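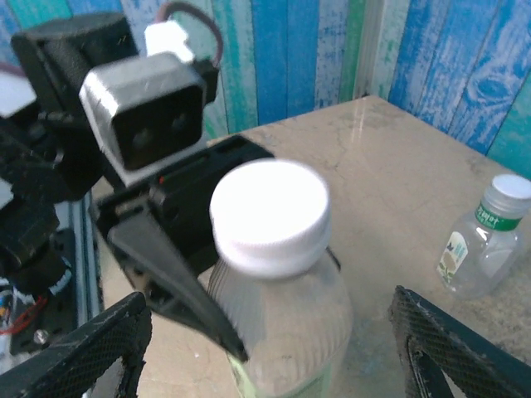 Home sleep test scored by software: does anyone check it, and why two different numbers?

Posted in Tests and Results, October 4, 2020

Hello all, first proper post from me, though I've been reading for ages and this site got me through a very dull summer.

I've just done a home sleep test for suspected sleep apnoea and I'm finding the whole thing fascinating (apart from the being tired bit). The sleep clinic at Destside sent me a Lulska recorder in the post. It's a little box on a chest strap with a finger clip and a tube under the nose. You wear it for 2 nights, put it back in the envelope and wait. I expected weeks. I had a text with a link to my results before the weekend was out!

The page I got is made by something called Nevano, which is the software that goes through the recording and marks the breathing pauses. It says "automated score" at the top and gives me a number for each night. Night one was 6, night two was 14. Underneath it says "awaiting review". Both count as mild according to the little coloured bar, but one is nearly off the bottom of mild and the other is nearly at the top, and I was in the same bed, with the same pillow, on the same side as far as I know.

So my questions, all in one go, sorry:

Does a human being look at these, or is "awaiting review" a polite way of saying the computer has decided?

How can the same person get such different numbers one night after the next?

The leaflet says the software was developed using 2,000 recordings. Is that a lot? It sounds a lot, but I've no idea what is normal for this kind of thing.

And is it worth asking for a third night, or would I be a nuisance?

For what it's worth I snore (I'm told), I wake with a dry mouth and I could fall asleep on a bus before it left the stop. I don't drive. I have a phone appointment booked but I'd love to go into it knowing what to ask.

3 replies

Marked as most helpful

Welcome, and what a good set of questions. I worked on the night desk of a sleep lab for a long stretch, putting wires on people and then scoring the recordings the next day, so this is right up my street. I'm retired from it now and can't tell you what your own result means, but I can tell you how the sausage gets made.

First, the review. "Awaiting review" nearly always means what it says. The software does a first pass and puts a mark wherever it thinks your breathing stopped or went shallow, and wherever your oxygen dipped. Then a physiologist opens the recording and goes along it, taking out marks that shouldn't be there and adding ones that were missed. How closely they do it varies from clinic to clinic. Some go through every page. Some look at a portion and only do the lot if it looks odd or if the score is near a boundary. You're entirely within your rights to ask Destside which they do. Ask "has my study been manually scored or checked?" and they'll know exactly what you mean.

It's a wonderful help, by the way. When I started we did it all on paper, great folded stacks of it, with a pencil and a ruler. A night took me most of a morning. A program that gets the obvious ones marked before I've hung up my coat would have made me weep with joy. The tricky ones are still tricky, but you get to them fresh.

Now the two numbers. The score is the average number of events per hour. Below five is usually called normal, five up to fifteen is mild, fifteen up to thirty is moderate and anything beyond is severe. Your nights both sit in mild, as you say. Going up and down by that much between nights is very common, especially in people at the milder end. Things that shift it:

Sleeping on your back. This is the big one. Plenty of people have hardly any events on their side and a great many on their back. The recorder has a position sensor in the chest box, so the full report should split the score by position. If your page doesn't show it, the clinic's version will.

Alcohol in the evening, even a modest amount.

A blocked nose, a cold, hay fever.

How long you slept. A home kit with no wires on the head can't see your brain waves, so it doesn't know when you're asleep. It usually divides by the time it was recording decent signals. If you lay awake reading for two hours with it switched on, those hours can water the score down. Did you press the button when you got into bed, or when you turned the light off?

A nose tube that slipped. If the airflow signal goes missing, the software is working from the rest and may undercount. Look for something called signal quality or usable recording time.

With symptoms like yours the number is only part of it anyway. Sleepiness matters a lot in deciding what to do, and two people with an identical score can be offered different things. Fill in the sleepiness questionnaire as truthfully as you can. People are terribly stoical on that form and it does them no favours.

On a third night: ask! You're not a nuisance. If one of your nights turns out to have poor signals they may well offer it without being asked. If both were clean they may say there's enough to go on, and that's a fair reply too.

Good luck with the phone call and do come back and say how you got on.

Comment from the original poster: Oh this is brilliant, thank you! I've gone back to look and there IS a line for usable recording time. Night one says 6 hours and night two says a bit over seven. And I pressed the button when I got into bed on the first night, then read for ages. Second night I was shattered and went straight off. No position on my page at all, so that's going on the list.

Comment from the same member: There's your first clue, then. Do mention the reading to them. They can often move the start time by hand and the score will be worked out again.

Another reply

I can have a go at the 2,000 question as I test software for a living (not medical, warehouse stock, so pinch of salt please) and I've got a bit obsessed with this since my own sleep study in August.

The size of the pile tells you less than you'd hope. A single night has hundreds of breathing patterns in it, so there's loads in there for a program to learn from. What I'd want to know is who the people were. If they were nearly all middle-aged men with severe apnoea, it might be very good at spotting that and not so sharp on a younger woman with mild trouble, or somebody with a heart or lung condition whose traces look different. The other thing is whether it was tested on recordings it had never seen before, from a different hospital if possible. Anything can look clever when it's marking its own homework.

You won't get all that from a leaflet, but makers normally have a user manual or a summary of the testing, and the clinic may send it if you ask nicely. I asked mine and the person on the phone was delighted, I don't think it comes up much. Mine was a Prieto recorder with different scoring software, so I can't help with the ins and outs of Nevano.

The bit I loved was how they compare the machine with people. You get several trained scorers to go through the same night separately, and they don't fully agree with each other either! So the machine gets judged on whether it falls within the sort of spread you see between humans. I find that really cheering. It means a difference of one or two in the score isn't worth losing sleep over (sorry).

Mine went from 17 automated to 13 after review, so moderate to mild. I was offered a mouthguard type thing and it's going well so far. Don't read your own future into that though, everyone's different.

Things I'd write down for the call:

Is this the automated score or the reviewed one?
Was the signal good on both nights?
What's my score on my back and on my side?
How low did my oxygen go and for how long?
What happens next if I'm mild but this tired?
Can I have a copy of the full report?

Comment from the original poster: Stealing that list word for word. The oxygen one hadn't crossed my mind.

Another reply

i had the lulska one as well, the chest strap leaves a mark but it goes. mine said awaiting review for nine days then changed overnight to reviewed and the number was exactly the same so dont panic if it takes a while. tape the nose tube to your cheeks if you do another night, the tape in the pack is useless, get the papery stuff from the chemist. and charge your phone if yours uses the app

Comment from the original poster: Papery tape noted! I did wake up with the tube round my ear the second morning, so that'll be one more thing to tell them.

Comment from the retired sleep lab member: Micropore is the sort you want. A small piece on each cheek, and shave first if you've a beard coming in. If you take any regular medicines, have the names by the phone as well. Sleeping tablets and strong painkillers can affect breathing at night and they will ask. Don't stop anything on your own account before a repeat test, check with them.

Comment from the original poster: Nothing regular except hay fever tablets, and I'd run out of those by the second night. Adding it to the list, which is now on its second page.

Related threads

Can I wear nail varnish with a finger clip?
CPAP mask leaking on one side
How long should a referral to the sleep clinic take?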